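Grindthorpe Computer Reuse Workshop
Progress report to the Sukprasert Fund
24 Aug 2021

Summary

The grant has now been running since January. It pays for the bench space at Grindthorpe, tools and consumables, and the parts we have to buy in when a donated computer cannot be completed from stock. The work is close to plan. Intake is ahead of what we proposed and finished machines are slightly behind.

Intake and output

We have taken in 42 desktop towers. Of these, 19 have been rebuilt, tested and handed over to households on the Stinik referral list. Another 12 were beyond reasonable repair and have been stripped for parts. The rest are on the shelves or on the bench at different stages.

Most of the stripped machines had failed power supplies or boards with swollen capacitors. Their drives were wiped or destroyed before anything else was done. Cables, drive cages, case fans and memory were kept if they tested good.

Parts

Memory is the main shortage. Many towers come to us with one module or none, and we want each machine to leave with at least two. We placed one order with Trosex in the spring and expect to place another before winter. Used processors have been easier to find, though matching them to the older boards takes time. Expansion cards are plentiful — we have more than we can use and will offer the extras to other workshops.

Bench work

Each tower is laid on its side and opened, and the cards come out first so that the slots can be cleaned and checked. The processor, memory and drives follow. We changed to this order in the spring after finding that leaving the cards in made it hard to get at the lower part of the board.
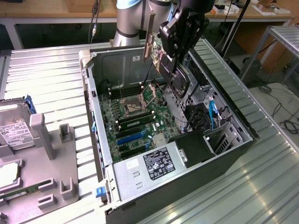
Small parts go into trays at the side of the bench and stay with the machine until it is closed up. This has cut down on mixed screws and missing brackets, which cost us a lot of time early on. A full strip and rebuild now takes around 13 working days from intake to handover, including the overnight memory test.

Problems

Storage is tight. Towers waiting for parts take up shelf space that was meant for finished machines. We have also had to turn away monitors, as we have no room for them.

Next period

We plan to clear the machines waiting for memory, write up the bench procedure as a short printed guide, and put up a second set of shelves. No change to the budget is requested. Receipts for the Trosex order are attached.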